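House Rules for Folding With a Gripper

Filed under: Laundry, Bedroom, Things With Batteries
Updated 10 December 2025

I have been folding clothes with a hand-held gripper since November, which makes me slower at it than I was at the age of six. The robot that is supposed to learn from all this will one day do my ironing. Until then I have a list of rules stuck inside the wardrobe door, and a few people have asked for a copy.

They apply to any two-fingered tool you hold in your hand. The ones marked with a star came from Katsuhiko Sugiyama, who has done far more of this than I have and has very firm views on socks.

Before you start

1. Pockets first.* A tissue in a pocket is a nuisance in the wash and a disaster in a demonstration, where it comes out in instalments.

2. Take off rings, bracelets and anything on a lanyard. Roll your sleeves up above the wrist. Knitwear will catch on whatever you leave on, and the linkages will catch on your cuff.

3. Open and close the fingers 10 times with nothing between them. If they squeak, stick or meet off-centre, stop and see to it now. You will not see to it later.

4. Wipe the fingertip pads with a barely damp cloth. Fluff builds up faster than you would believe, and a fluffy pad slides off cotton like a cat off a piano.

5. Decide what "folded" means and write it down. Sleeves in, then halves, then halves again is a standard. "Neat" is an opinion, and in our house there are at least two of them.

At the bed

6. One garment at a time. The rest of the pile waits in the basket, however reproachfully.

7. Spread the thing out before you fold it, but don't smooth it to perfection. A jumper in real life arrives rumpled, and a robot that has only ever met flat ones is in for a shock.

8. Pinch by a hem, a cuff or a seam. With ribbed knits, take hold of a proper fold of fabric. A nip at the surface pulls a loop, and then you own a jumper with a loop.

9. Dark clothes want daylight. Curtains open, lamp on if the afternoon is giving up. In poor light a plum-coloured anything has no edges at all.

10. Keep your free hand away from the fingers while they are closing. I was told this on day one and learned it on day three.

11. If you drop it, pick it up with the gripper and carry on.* Dropping things is part of the job. Whipping your hand in to rescue a sleeve spoils the whole run.
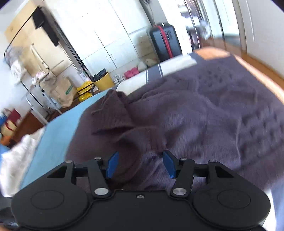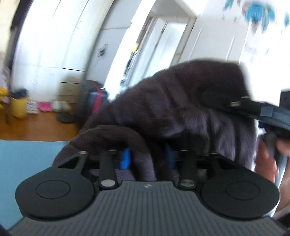 The rest of the room

12. Clear a path before you pick up the tool. You will be watching a cuff, and your feet will be left to make their own arrangements. Shoes go along the wall or under something.

13. Tuck straps and cables out of the way of the fabric. A long garment swung across the bed will find the only loose end in the room.

14. Put away letters, prescriptions, bank cards and family photographs. Anything a camera can see should be something you'd happily show the man who reads the meter.

15. Tell the household what you're doing and for how long. Guido Longo walked in on me at run 69 to ask where the scissors were. He is now a permanent part of run 69.

Knowing when to stop

16. Take a break every three garments if your wrist is new to it. The grip is awkward and the weight sits forward, so a sore thumb is usually the first warning.

17. Label as you go. Garment, fold, good or bad. I once left up to 300 runs unlabelled on the grounds that I would remember them, and spent a long evening trying to tell one grey sock from its husband.

18. Keep the bad ones, clearly marked as bad. Deleting them makes you look clever and is no use to anyone building the thing.

19. Never leave the gripper on the bed under the laundry.* Put it back in its box, fingers open, pads clean.

20. Put the clothes away. They will otherwise be sat on, and you will be folding them again tomorrow for nothing.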